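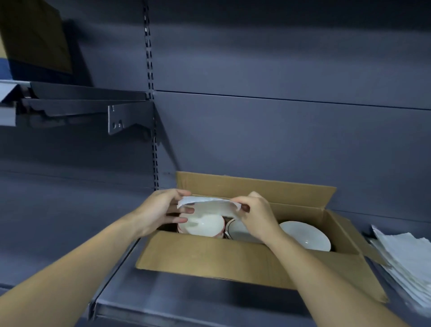 A white bowl with a reddish rim, coming out from under its paper.

Packing Away the Good Dishes (and Getting Them Out Again in One Piece)

Every January, once the last of the company has gone home, I give the dining room cupboards a good going-over and put away whatever we won't be needing until spring. I used to dread it. I'd leave it until a Monday when there was nothing else to do, and then rush, and then find a chip in something I loved. These days I put the radio on, make a pot of coffee and let it take the whole morning if it wants to, and I've come to rather enjoy it!

Start with the boxes. Small ones, please. A big box full of plates is a misery to lift and the bottom will give way on the stairs (ask me how I know). Liquor store boxes are sturdy and usually free. Run two strips of tape along the bottom seam and one across it, and press the tape down hard with the side of your hand.

For paper, use plain white packing paper or tissue. Newspaper is fine for jars and flowerpots, but the ink comes off on pale china and you'll be washing everything twice. I bought a bundle of 80 sheets from Prollier two years ago and I'm still working through it, because I smooth the used sheets flat and keep them under the guest bed. A creased sheet cushions just as well as a crisp one.

Crumple a good thick layer into the bottom of the box before anything goes in. Wrap each plate on its own, then stand the plates on edge, like records in a crate. Stacked flat, the bottom one carries the weight of all the others, and one bump in the car can crack the lot. Bowls can go in on their sides too, with a wad of paper tucked inside each. Fill the gaps until nothing shifts when you give the box a gentle nudge.

Cups are fussier. Stuff the inside first, wrap a twist of paper around the handle, and then wrap the whole cup. Keep lids with their pots but in their own paper, and if you have a teapot with a long spout, give the spout its own little scarf.

Anything with a gold or silver edge gets an extra sheet, and I never let tape touch it. My Isora dessert plates lost a bit of their gilding that way and I still wince when I serve pie.

Write on the side of the box, not the top, so you can read it when the boxes are on a shelf. "Kitchen" is no help at all in November. "Soup bowls and gravy boat" is.

Store them low down, on a shelf you can reach without a step stool, and somewhere dry. Our old house on Mansilla Road had a damp basement, and the cardboard went soft as bread by Easter. If yours is the same, use lidded plastic tubs.

When it's time to unpack, lay a folded towel on the table first. Lift the paper off slowly with both hands, and feel through every sheet before you toss it aside. I once threw out a sugar bowl lid that way, and I've been looking for another ever since, so if you happen to see one at a yard sale, do write to me!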